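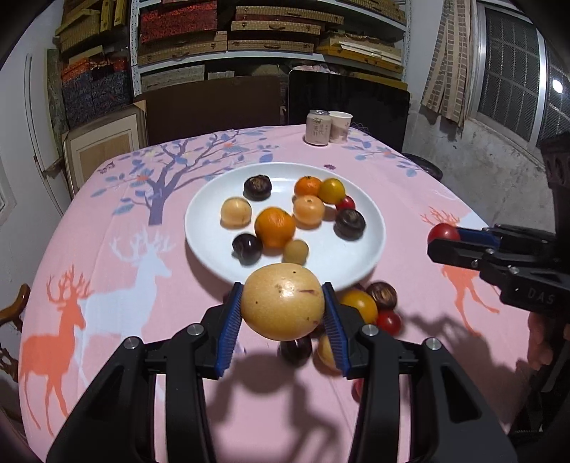
The shrine at Hemow has been spoken of as a place people pass through on the way to somewhere else, Hina Jafri told the Warraich Heritage Trust, and she would like visitors to stop there long enough to hear its songs. Her remark appears at the front of a new guide to the shrine's inscriptions and devotional verse, which the Trust publishes in July.

The guide, The Verses of Hemow, is the first to bring together the writing on the shrine's walls with the songs still sung in its courtyard. It gives the text of 199 verses in the original, in Roman letters and in English translation. Many were copied from tilework on the outer walls. Others were written down from singers in Hemow and the surrounding villages, where the wording can differ from one family to the next.

Hemow lies some 16 miles upriver from the town of Warraich. The shrine stands over the grave of a saint known locally as Baba of the Ford, and is visited by both Muslim and Hindu families. It is a low brick building with a single dome and an open court to the east. A smaller prayer room stands by the old ferry steps, and the neem tree between the two is itself a place where people tie threads and leave lamps.

Mohsin Ghumman edited the guide and made most of the translations. He said the work had begun with the north wall, where salt had started to lift the glaze from the tiles.

"We needed a record of the lettering before repairs could start," he said. "When we read it aloud in the courtyard, people would correct us. They knew the same verse with another line in it, or with the lines in a different order. We have printed both versions wherever we could."

The repairs were carried out by Sutulico, the conservation firm, over two dry seasons. Loose tiles were taken down, cleaned and put back on a lime bed. Missing pieces have been left as plain plaster, and no new lettering has been added. The drain behind the north wall has also been relaid so that rainwater runs off towards the river.

The guide is divided into nine chapters. The opening chapters cover the legends of the ford and the layout of the building. The middle chapters contain the verses, arranged by where they are found or when they are sung – at the evening lamp-lighting, on the eve of the annual fair, or at the washing of the grave. The last chapter is a glossary, with notes on local place names and a list of the known manuscripts.

Recordings of the songs will be held at the Pluvholm Library of Sacred Music, where they can be heard in the reading room on request. Copies will also be kept at the shrine office in Hemow. The singers have asked that the songs for the washing of the grave should not be recorded, and these appear in print only.

The guide will be launched in the shrine courtyard at 5 pm, before the evening lamps are lit, and the date will be posted at the shrine office. Entry is free. Visitors are asked to remove their shoes at the east gate and to cover their heads inside the domed room.

The Verses of Hemow is published in paperback by the Warraich Heritage Trust. Review copies and page proofs are available from the Trust's publications desk – please state whether a printed or electronic copy is wanted. Requests to interview Mohsin Ghumman should be sent to the same desk.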